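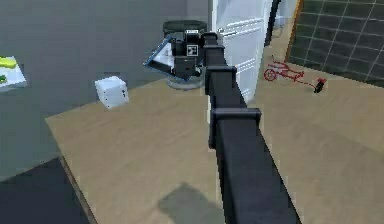
Page last modified: April, 4:52 pm

Karam by-election: postal vote count and the missing scrutineer sheets

tallyroom_left
The commission has put up revised figures for the Stamatura booth. The margin moved by 49 votes overnight with no note attached. Two scrutineer sheets are still not on the public register. Has anyone seen a reason given?

brirkitz_ward
It's a transposition between candidates on the first entry. Happens at most counts. The recheck is meant to pick it up, and it did.

tallyroom_left
A correction should carry a notation. The Brirkitz booth was amended by 16 and got one the same evening.

quota_droop
Notation is only compulsory after the declaration. Before that it is at the returning officer's discretion – poor practice, but within the rules.

saltbush
Disagree. The handbook says any amendment to a published figure, and these were published.

quota_droop
Published as provisional. Different section.

saltbush
The section heading says provisional. The clause under it doesn't. I'd put that to the commission in writing.

brirkitz_ward
You'd have a stronger case if the Jukov campaign had objected. Their people were in the room and signed off.

tallyroom_left
Signed off on the recheck, yes. My query is about the sheets. Request lodged this morning, will post the reply when it comes.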